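Mar 19, 2019

Gripper dropouts, second go. Found it, I think!! Writing it all down while it's fresh.

Recap for anyone who wasn't in: since February the right-hand unit has been losing its width reading in the middle of a grasp. The fingers are closed on something, the log says they're fully open, then the reading pops back as if nothing had happened. Replayed on the Revari arm that turns into a snap open, and that is how we lost the beaker. Nobody hurt, but the e-stop was further away than I'd like, so it now lives on the near corner of the bench and it stays there please.

Went back through the whole Gikwood set this morning, 334 grasps. 19 have the dropout. Plotted them against everything I could think of (battery, time since power-up, object, who was holding it) and got mush, mush, mush, and then a lovely clear lump for side grasps on jars and bottles. Hardly any on the flat stuff. So it cares how the wrist is turned, and that smells of wiring and not firmware. Sorry to Goossens, whose driver I have been blaming for weeks. 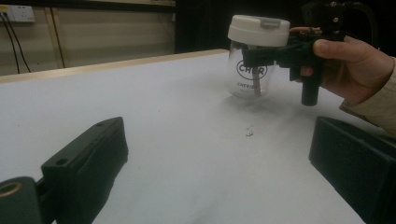
Next thing was to make it happen on purpose. Keerthana Annamalai held the unit closed and rolled her wrist slowly while I watched the trace, and there it was — a dead drop to the open value every time she went past a certain angle, back again when she straightened up. Gorgeous. I may have shouted. Pressing on the sensor lead with a plastic spudger does the same thing with the wrist still, so it's the joint where the lead meets the board. Under the magnifier one strand is holding on and the rest have gone.

Resoldered, added heatshrink, and put a small loop of slack in before the cable tie. Then 100 side grasps, rolling hard at the end of each. Zero dropouts!

What still bothers me is that the software believed it. A sensor that jumps from shut to wide open between two samples is broken, and replay should stop and hold, never follow. Have put a rate check in on a branch, needs a second pair of eyes before it goes near the arm. Until then no glass in replay, plastic only, half speed.

To do: open up the left unit and look at the same joint. Ask Sevano if they do that lead in a softer silicone. Rerun the bad 19 once the check is merged. New beaker.

Workshop notebook — questions to the bench inbox | Back to top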